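Toon Geerts
6/27/19

Some numbers and notes from the Flero data work, for those who asked how we collect. Short thread.

1/ We don't drive a robot to get our examples. A person holds two grippers, one per hand, and does the task the way they would at home. The grippers and a head camera record it.

2/ Same room, head view first, then the view from a gripper. 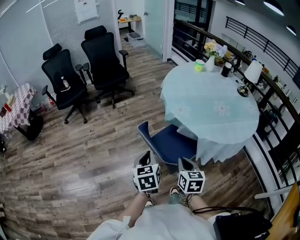
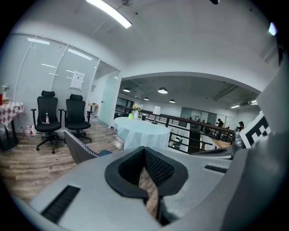 Both views have the round table with the flowers and the lamp. The square codes on the grippers are for tracking.

3/ One take is one example. Start with both grippers open, do the task, open them again, stop. If you drop something, keep going and pick it up. We keep those takes. We throw out the ones where the head camera lost both codes for too long.

4/ Count so far: 3,167 takes recorded, 1,860 kept. Most of the loss was in the first weeks, when people looked away from their hands. Gopinath Amin wrote a check that flags this right after the take, so you can redo it on the spot.

5/ We ask for 100 takes per task per room, then move. Before that rule we had far too many from one kitchen in Winport, and the policy did fine there and badly everywhere else.

6/ A session is 40 takes per person. Past that, wrists get tired and the motions get sloppy. Jelle Wouters plotted grip speed against take number and you can see it drop off.

7/ Things I'd do differently: write the task text before recording, sync the clocks at the start of every session, and label the left and right files by hand the first time. We swapped them once and trained on it for two days.

8/ Someone asked if the grippers are for sale. No. The finger files will go up in July, once Kristof Willems has cleaned up the drawings.

9/ Next set is folding cloths. Replies are open if you've tried cloth with this kind of setup, mainly on how you decide a fold is good enough to keep.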